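Matte white tabletop turning gray in the middle, how to clean without making it shiny?

Posted by Trinity Kincaid, 7/8/23
Tags: furniture care, laminate, melamine, stains

I have a large white table with a matte top, bought used, so I have no paperwork. The seller thought it was melamine but was not certain. The middle of the top has gone slightly gray compared to the edges. It is not a ring or a spill with a clear border. Dish soap and a microfiber cloth remove fresh marks but do nothing to the gray.

I have a tub of Setik cream cleanser and a bottle of Irkon degreaser under the sink. The Setik label says "not for high gloss" and says nothing about matte. I would like to know which to use, and whether the sheen will change.
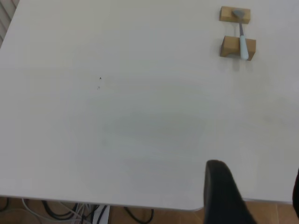
The table is used daily for meals and sometimes for crafts. I do not use a tablecloth. I have not tried bleach, vinegar or acetone.

3 replies, sorted by votes

Harriet Kowalczyk
Accepted by poster

Do not use the cream cleanser. It contains a mild abrasive. On a matte surface it levels the fine texture that scatters light, and the rubbed area becomes glossier than the rest. That change is permanent.

Gray haze on a matte top is usually one of two things: a film of skin oil and soap residue, or dirt held in the texture. Both respond to the same treatment.

1. Test on the underside or a back corner first. Let it dry completely before judging.
2. Wipe the whole top with warm water to take off old soap.
3. Apply isopropyl alcohol, 70 percent, to a white cloth. Keep it away from flames and open a window. Wipe in straight lines, turning the cloth often.
4. If the cloth picks up gray, continue until it stays clean.
5. If it does not, apply the degreaser at the weakest dilution on its label, leave it for no more than 4 minutes, and rinse twice with plain water.
6. Dry with a clean towel.

Do not let liquid stand on seams or edge banding. If the top is painted or lacquered wood, stop after step 2. Alcohol can soften some lacquers.

Before any of this, look at the top in daylight from two directions. Uneven room light on a matte white surface can produce a gray area that is not dirt at all. If it moves when you move a lamp, leave the table alone.

Booker Blackwood

magic eraser. did mine in ten minutes and it came up fine

Reply from Harriet Kowalczyk: Melamine foam is an abrasive. Same problem as the cream.

Alaric Pettigrew

Agree with the alcohol. One addition: if the haze comes back within a week, the cause is the dish soap. I had this on an Alcantara desk top. I changed to plain water for daily wiping and soap only after greasy food, and it has stayed even since December.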